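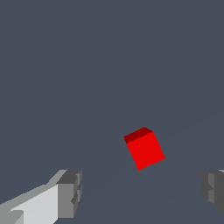

画面の中で先に見せてもらえるのはありがたい、実機の前だと緊張して質問を忘れてしまうから、とイルハム・エル＝サイードさんは7月の見学会のあとに書いてくださいました。同じような感想をほかの方からもいただき、うれしくなって、このページにも見学会のことを少し長めに載せることにしました。

Grutunus 把持シミュレーター 見学・実演のご案内

Grutunusは、平行グリッパーの動きを画面上で試すためのソフトウェアです。赤い立方体ひとつをつかむ課題が標準で入っていて、実演もいつもここから始めます。背景は無地の灰色、立方体は真っ赤と、見た目はいたって素っ気ないのですが、はじめての方でも指先と対象の位置関係を追いやすく、私たちはこの画面にすっかり愛着がわいてしまいました（社内では「赤いの」で通じます）。

実演の流れ
受付のあと、担当のジャナカ・ブイヤンが手元カメラの視点で接近の動きをお見せします。続いて、お客様ご自身に操作していただく時間が35分。指の開き幅や近づく角度を変えて、どうぞ遠慮なく何度でも失敗してください。前回はつかむ直前に角度を変えるのに夢中になる方が続き、お茶の時間がずいぶん後ろにずれました。それもまた楽しいものです！

製品の内容
標準課題：立方体の把持
付属の練習用配置：1000通り以上
操作：キーボード、またはゲームパッド
画面表示：日本語、英語、スペイン語
型番：Nunby 2150（教室向けセット）

教室向けセットは8席まで同時に使えます。席ごとに別々の配置を出すことも、全員で同じ配置に取り組むこともできますので、授業の進め方に合わせてお選びください。設定の変更は講師用の画面から行います。

見学をご希望の方へ
開始は午後2時です。少人数でゆっくりご覧いただきたいので、お申し込みは事前にお願いしております。ノートパソコンをお持ちいただければ、体験版を入れてお帰りいただけます。お子さま連れも歓迎です。

お申し込みとご質問は、Drakar見学係のアンパロ・エレーロまでお寄せください。メールの件名に「見学希望」とお書き添えいただけると助かります。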